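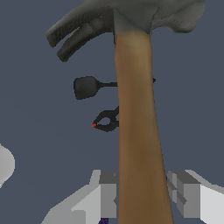
Martillo de uña con mango de madera

¿Cómo consigo que el bajo no se coma todo en el local de ensayo?
Bianka Mészáros – marzo de 2025

¡Hola a todos! Toco el bajo en un cuarteto de funk que se llama Rullesen y estamos preparando nuestro primer concierto de más de una hora (todo material propio, qué nervios). El caso es que desde que cambiamos de local suena fatal: yo me oigo como una bola enorme, la batería desaparece y el teclista se queja de que no distingue ni una nota de su mano izquierda. Bajo el volumen y entonces no me oye nadie. Lo subo y vuelve la bola. El ampli es un Skarnik de segunda mano, lo tengo en la esquina del fondo, en el suelo, con los graves a las dos más o menos. Pagamos 102 euros al mes por la sala y no me apetece nada mudarme otra vez. ¿Alguna idea que no pase por comprar medio catálogo?

Sioned Mathias
Uf, lo de la esquina ya te lo explica casi todo. Una esquina te infla los graves muchísimo, y encima en el suelo. Yo sacaría el ampli un metro hacia el centro, lo subiría a una silla o a un cajón que aguante bien el peso y lo inclinaría un poco para que te apunte a la cabeza (ahora mismo te está sonando en las rodillas). Luego pon toda la ecualización plana, de verdad, toda, y tocad un tema entero así antes de mover nada. Si sigue la bola, quita un poquito entre 100 y 200 Hz y sube algo los medios, que es donde se entiende el bajo cuando hay más gente tocando. Solo te va a parecer feo, pero con la banda encaja.
Y habla con el teclista – si su mano izquierda vive en la misma octava que tú, no hay ampli que lo arregle. Nosotros en Olline estuvimos meses peleándonos hasta que él subió una octava en las estrofas. ¡Mano de santo!

Nam-gil Kwak
Compra un ampli mejor. Yo pagué 375 por el mío y cero problemas.

Imani Urio
De acuerdo con Sioned en casi todo, aunque yo empezaría por la batería. Si toca muy fuerte, los demás subís sin daros cuenta y a los 10 minutos aquello es una guerra. Probad un ensayo entero a volumen de conversación, con escobillas si hace falta. También grabaos con el móvil en el centro de la sala, que desde tu sitio oyes una cosa y desde el medio otra muy distinta. Y cuelga unas mantas gordas detrás de la batería: los graves no te los van a quitar, pero los platos molestan bastante menos. ¡Suerte con el concierto y cuenta qué tal!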